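Keeping small parts bins from turning into junk drawers?

Posted in Home Workshop & Hobby Storage

ternut_tinkerer
I finally have a real hobby corner! We moved to Ternutstead in December and I claimed one end of the back room for model trains, small repairs and whatever else I get into (lately it's clocks). The trouble is the small stuff. Screws, springs, little plastic feet, bits of track, all of it goes into whatever container is closest and then I spend half my evening pushing things around with one finger looking for the part I had in my hand ten minutes ago.

I have shelves, a decent table and a budget that is not huge. Should I go for lots of tiny drawers or a few bigger open bins? I've read people swearing by both. Labels, no labels? I'd love to hear what has lasted for you over a few years and not just the first weekend.

skasden_shed
Oh, I love this topic! I've been through every system there is and I ended up with both, split by how often I touch things.

Tiny drawers are for parts you look up. You know you need an M3 nut, you go to the M3 nut drawer, done. I have a 74-drawer cabinet from Buveo that I bought used, and it's great for that, but it's terrible for anything in progress. You pull out 4 drawers, they end up on the table, and by bedtime two of them have swapped contents.

So for work in progress I use one big open bin on the table. Everything for the current job goes in there and nowhere else. Get one with sloping sides if you can, because small things slide down to the bottom and you can get your fingers under them from the side. Straight-walled boxes are a pain, the little parts sit in the corner and laugh at you.
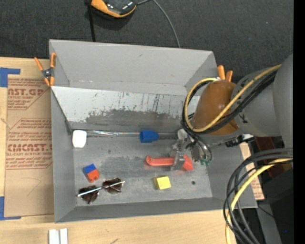
Photo: skasden_shed / member uploads, free to reuse with credit

Metal over plastic, for me. Metal scuffs and it looks rough pretty quickly, but scuffs don't matter and it doesn't crack when you drop a vise on it (ask me how I know). It's noisy, I'll give you that. A piece of felt under it helps if you work at night.

A few more things that have held up:

Light gray or white inside is easier on the eyes than black. Dark screws on a dark tray are gone forever.

Label the front of the drawer and also the inside. When three drawers are out at once you'll be so happy you did it.

Empty the work bin when the job is finished. All the way, down to the bare bottom. If something in there has no home, it gets a drawer that same evening or it goes in the trash. I'm strict on this one and it's the whole reason my system still works.

Don't sort by color or by "looks similar." Sort by what you'd say out loud when you go looking for it. I had a drawer called "little round things" for years – fun to dig through, useless for finding anything.

Have fun with the clocks! Springs get their own container with a lid, please, they jump.

bluecoat44
drawers. open bins just collect dust and cat hair

ekinci_fan
Agree with most of what skasden_shed wrote, but I'd start smaller. I bought the big Ekinci wall rack with 12 trays right away and half of them sat there with three washers in each. It's a lovely rack and I use all of it now, but it took me ages to grow into it. Start with a handful of jars with screw tops, see which ones fill up, and then buy for those.

Also for trains: keep track pieces flat. I had almost 700 bits of track in a deep tub once and the ones at the bottom came out with bent joiners. Shallow trays, one layer, curves in one and straights in another. Under-bed boxes are perfect for it and you can often find them cheap at yard sales.

And a muffin tin! Best thing on my table when I'm taking something apart. Go around clockwise, one cup per step, then put it all back in the other direction. It's so satisfying.

ternut_tinkerer
These are so helpful, thank you! Going with jars plus one big bin for now, and I'm stealing the muffin tin tonight. Does the felt need to be glued down or does it stay put?

skasden_shed
Mine just lies there. Cut it a little smaller than the bin and it won't creep out.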